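Altwood Refurbishing
Cell 6 re-inspection checklist, desktop tear-down
Follows fault report 691 (gripper closed on cable, arm kept pulling)
Inspector: Ruth Montoya
Apr 5, 2023

Marks used: OK / NOT OK / OPEN. OPEN means I was told it was fine and was not shown.

1. Fault report read before starting
OK
Comment: Read it twice. The report says the gripper "lost the handle" on a drive removal. The log says the fingers closed, the gripper reported an object held, and the arm moved off. It had hold of a SATA cable. The gripper did what it was told and reported that it had something, which was true. "Lost the handle" makes it sound like a slip, and I would like that wording changed.

2. Emergency stop, both buttons
OK
Comment: Pressed each one with the arm moving and again with it idle. Arm stopped all four times. The rear button is partly behind the desk and I had to lean to reach it. Move it, or move the desk.

3. Arm speed limit with a person at the bench
NOT OK
Comment: The cell sheet says 250 mm per second. The setting on the pendant was 400. Paucar's installer says the sheet is out of date. The sheet is what I inspect against, so either one gets changed and signed, and I don't much care who goes first. Run at the lower figure until then.

4. Pull force limit during drive removal
NOT OK
Comment: There is a limit. It is set for a stuck drive, so it is far too high for a cable. By the time the arm stopped on 691, the connector had come off the board side and taken part of the housing with it. Jurham's answer is that the vision update from January will keep the fingers off the cables in the first place. Maybe so. The fault happened after that update went in. I want a lower limit for the first part of the pull, with a stop if the drive has not moved.

5. Gripper fingers, screws and linkage
OK
Comment: No play that I could feel. Screw heads not rounded. No paint marks on them, so there is no quick way to see if one has backed out. Add marks.

6. Work area and reach
See item 7 for comments on cable routing. 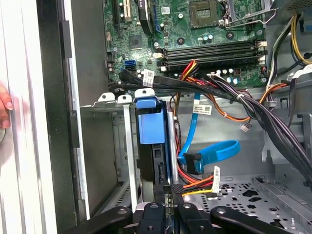
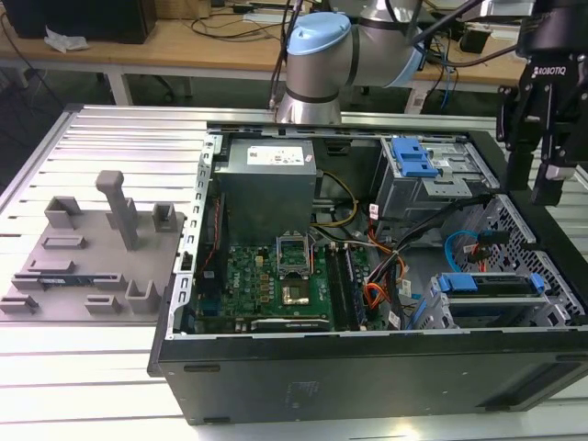
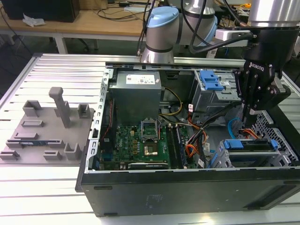 Wrist view first, then two bench views, tower on its side in both.

7. Cables clear of the grip path before the arm goes in
NOT OK
Comment: This is the one that matters and it is the weakest line on the whole sheet. The old checklist says "cables tidy." Tidy according to whom? The data cable makes a loop beside the drive bays, and how far it sticks out depends on the machine and on who built it. I asked three operators what they look for and got three answers, one of them "if it looks bad I push it back." New wording: no cable across or in front of the blue handle, loops tucked or clipped, operator initials the run card.

8. Hands out before motion
OPEN
Comment: Operators hold and steady parts of the case during setup. I have no quarrel with that when the arm is in hold. I was told the hold cannot be released while the setup step is active. I asked to see it tried and was told the test program was not loaded. Load it. Until I see the arm refuse to move, treat the hold as a habit and keep your hands out.

9. Case held so it can't shift
NOT OK
Comment: Not clamped when I tried it. With one hand I could slide the tower along the rails. Under a hard pull the case will come along with the part, and then every taught position is wrong. Paucar says the weight of the case is enough - for a full tower, possibly. We strip them as we go.

10. Fixture plate seated
OK
Comment: Sits flat, did not rock when pressed at the corners.

11. Arm cables secured
OK, with a note
Comment: Nothing snagged through a full run of the joints at slow speed. I would still like one more tie near the upper joint. Slow speed is kind to loose cables.

12. Power supply handling
OPEN
Comment: The sheet says towers are unplugged and left standing before opening. It does not say how long. Stevwood sends us mixed lots, some of them straight off desks, and nothing on the run card shows when the cord came out. Write a time on the card.

13. Desk behind the bench kept clear
NOT OK
Comment: Loose cables on the desk, and a tissue. Minor, but anything loose back there can end up on the bench.

14. Recovery after a bad grip
NOT OK
Comment: On 691 the operator cleared the fault and pressed resume. The program went on to its next move with the cable still in the fingers. Resume after a grip fault has to open the fingers first and wait for someone to look. Jurham calls this a "workflow preference." I have written it down as a safety item and it stays one until I see it changed.

Result: cell may run at reduced speed with an operator present, boards and covers only. No drive removal until 4, 7, 9 and 14 are closed. I will need 8 shown to me in person; an email saying it works won't close it.

Copies to the floor lead and Paucar. Re-check to be booked once the test program is loaded.

R. Montoya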